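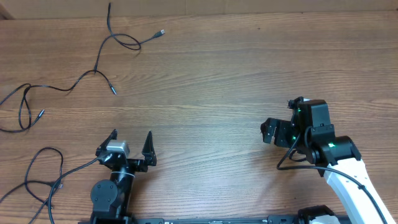 How do I get a dull, slightly sticky feel off a wooden tabletop?

Wipe it down with warm water and a few drops of washing-up liquid on a well wrung-out cloth, working along the grain, then go over it with plain water and dry it straight away with a tea towel. Stickiness is usually old polish and cooking grease, and it may take two or three goes.

Viewed 1,354 times

posted by Bovden

I've got a light brown table we eat and work at. It was second-hand, so I don't know if it's oiled or varnished. Washing helped a bit but it still drags when you slide a sheet of paper over it, mostly at the end nearest the cooker. I have a tin of Grorkon furniture oil in the cupboard. Can I just put that on top?

Heffernan
322 posts

Find out what finish it has before you open the tin. Put a drop of water somewhere that doesn't show and leave it for 13 minutes. If it beads up and wipes away clean, the table is most likely varnished and oil will sit on the surface and make it worse. If the wood goes darker under the drop, it's oiled or bare.

For varnish, try a cloth dampened with white spirit on a small patch first. Open a window. Old wax comes off brown on the cloth, so keep turning it to a clean bit.

For an oiled top, let it dry overnight after washing, rub lightly along the grain with fine paper, brush the dust off and put on a thin coat. Wipe off what hasn't soaked in - leaving it on is how most tables get sticky in the first place. Lay the oily rags out flat outdoors to dry before you bin them, as they can catch fire if they're screwed up.

Enberg
60 posts

Vinegar. Half and half with water. Did ours with it and it came up fine, although ours is pine and the smell hung about until teatime.

Heffernan
322 posts

I'd go easy with vinegar if it's varnished, it can take the shine off. Try underneath first.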